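Tags: Kitchen, Small jobs, Open days

What I learned about pouring at the Nitum open day

Last February I was invited with other readers to the open day of Nitum, a small workshop in Kavville where they teach robot arms to do ordinary kitchen work. I went mostly for the coffee and to see the building from inside. But I came home with two pages of notes, and almost all of them are about things we do at our own sink and table. I want to share them while I still can read my handwriting.

Our guide was Reet Jaunzems. She said the machines are bad at guessing, so the people there must write down every step of a job that we do without thinking. Afterwards these written steps hang on the wall, and visitors may copy them. I copied the ones about pouring, wiping and shelves.

Pouring without a puddle

Put the cup down first and leave it there. Many of us hold the cup in one hand and the bottle in the other, and then two things are moving at the same time. On the Nitum table the cup always stands.

Hold the bottle at the middle of its body. If you hold it near the neck, the heavy end pulls down and your wrist becomes tired. If you hold it at the bottom, you will tilt too fast.

Bring the mouth of the bottle close to the rim before you tilt much. A full bottle needs only a small tilt, and a nearly empty one needs a big one. I knew this, of course, but I never used it. Now I look at the level before I lift.

For a new bottle of oil or syrup, try with water first in an old bottle of similar shape. Ayman Jaber, who prepares the tables for the demonstrations, does it with every new container. He told me his record was 9 trials for one stubborn vinegar bottle.

To stop the last drop, turn the bottle a little around its own axis while you bring it upright. Keep a folded cloth ready on the side of your free hand.

Wiping the table

They wipe from the far edge to the near edge, in straight lines, and each line covers a little of the one before. I used to wipe in circles, and I was only moving the crumbs from place to place. Fold the cloth in four and turn it to a clean side when the first one is full.

A pale tabletop shows spills quickly, but colorless ones can hide on it. Bend down and look along the surface against the window - wet places shine.

Shelves and handles

Leave the width of your hand between tall bottles. Put the handles of all mugs to the same side, the side of the hand you use. Aušra Petrauskas, who was visiting together with me, changed her whole cupboard the same evening and wrote to me that her husband cannot find anything.

The demonstration itself

After the coffee we went to the hall with the arms. We were asked to stand behind a line of tape and to keep our bags on our shoulders. The pouring demonstration was the one I was waiting for, with a pink cup and a white bottle with a metal neck. One arm was holding the bottle over the cup, and the other stayed near with its gripper open. I noticed how little distance there was between the neck and the rim. At home I pour from much higher, I think to look elegant.

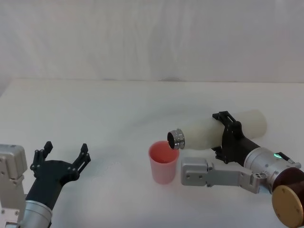
KITCHEN BASICS

What to try this week

Choose one cup that stands well. A cup that is wider at the top gives you more room for small mistakes. Measure 100 ml of water into a small bottle and pour it slowly into the cup, then measure it again. What is missing is on your table. My first result was shameful, the third was acceptable.

If your hands shake, rest the elbow of the pouring arm on the table. For my mother I also put a damp cloth under the cup, so it does not slide.

Nitum plans to repeat the open day. The entrance is from the yard side, and the stairs are steep - ask Reet for the elevator key if you need it. Wear shoes with closed toes or they will not let you into the hall.

Text: Liis Toom

Get our kitchen tips by email twice a month. You can unsubscribe at any time.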